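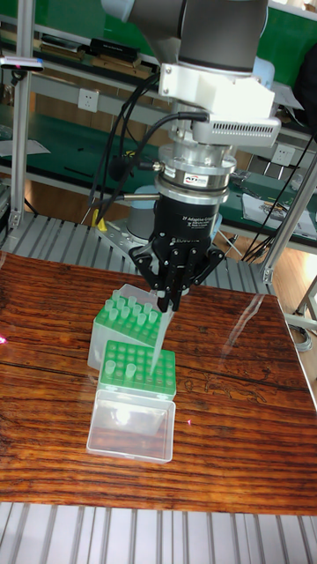 Spent most of April getting the tip-moving cell at Lerkton to behave. Writing down what we changed so I can find it again. Short thread.

Setup first. One arm, Robotiq 2F on the end, ATI force-torque sensor between the gripper and the bracket. Two tip boxes on the table, lids open. It takes a tip from one rack and puts it in a hole in the other.

The old program was all taught positions. Worked fine until someone bumped a box. After that every tip landed on the rim of the hole and the arm kept pushing.

So step one was re-zeroing the sensor before every pick. The old code zeroed it once at startup and never again. By the end of a long run the reading had wandered enough that the contact threshold meant nothing.

Zero it with the gripper open, arm still, fingers pointing straight down. Wait a second after the move ends. If you zero while it's still settling you bake the wobble into the offset.

Step two, cables. The sensor cable was tied too tight and it pulled on the connector whenever the wrist turned. That pull shows up as force. Farzana Bangash spotted it by turning the wrist by hand and watching the plot. I had been blaming the filter for 9 days.

Fix was to cut two ties and leave a bigger loop. Run the wrist through its whole range before you tie anything down again. Slow speed, hand on the stop button.

Step three, grip force. Tips are thin and they go oval if you squeeze. An oval tip leans in the fingers and then you miss the hole. We went down to the lowest setting and slowed the closing speed too.

Fingertips get wiped at the start of each shift. Alcohol wipe, let them dry, check the pads for nicks. A nick on one side will tilt every tip the same way, and it looks exactly like a bad calibration.

Step four, the search. Come down slow, stop on first contact, and if it's too high, back off and try again in a small spiral. After seven tries it gives up and asks for a person. I had that set to 18 before and it just chewed up tips.

Last long run was 219 tips, with four stops. Three were the box sitting crooked. The other one I can't explain yet -- the log shows a clean contact and then nothing.

Still to do: some kind of stop on the table so the boxes can't slide. Vukdale has a bracket that might fit. Will add to this once I've tried it.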